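MEDIA RELEASE
01/02/2026

Starville households asked to give the small bins a proper go

Jirnon, the Starville housing co-op, today kicks off its Small Bin Month. 389 homes taking part, up on last year. Kits out at the front desk from 7 am. Each kit: one roll of 50 liners, a fridge card with the sorting colours, a pair of rubber gloves. No charge to residents.

Why small bins? Our December bag check found plenty of recyclable paper going out with the general rubbish, most of it from bedrooms and hallways. Kitchens doing fine. It's the little basket in the corner that gets forgoten.

What we're asking:
Fold the liner well down over the rim so it dosen't slip.
Paper scraps in the paper bag, please. Foil wrappers in general.
Empty every 2 days, tie off, new liner straight in.

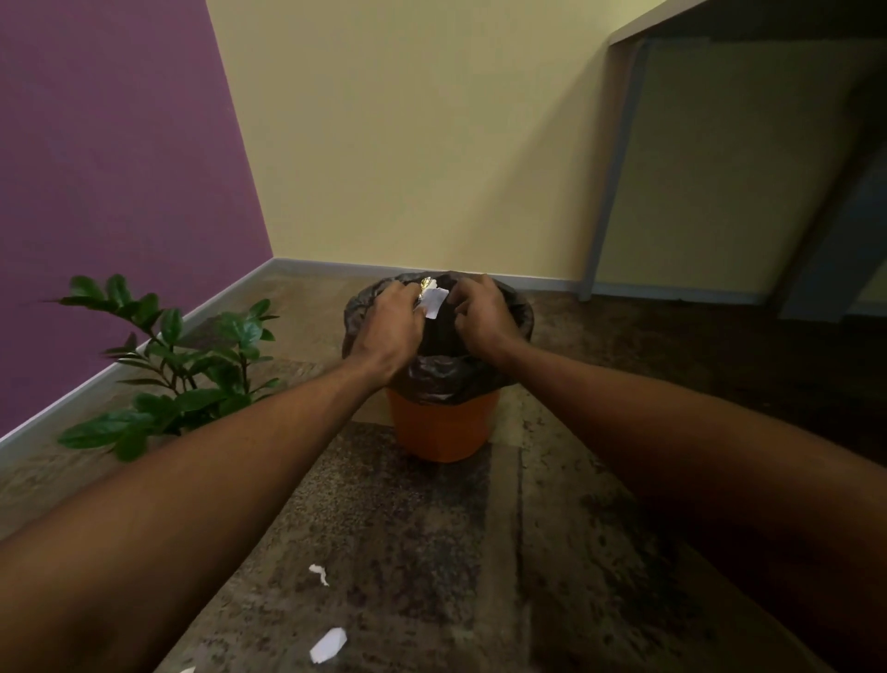

Residents at the Nygård block trialled the kits before Christmas and mostly liked them, though Ovulton wrote back that the liners were a bit big for their bathroom baskets and could we please order a smaller size. Noted, smaller rolls are on order.

Media enquiries: Jirnon front desk, Starville. Photos on request.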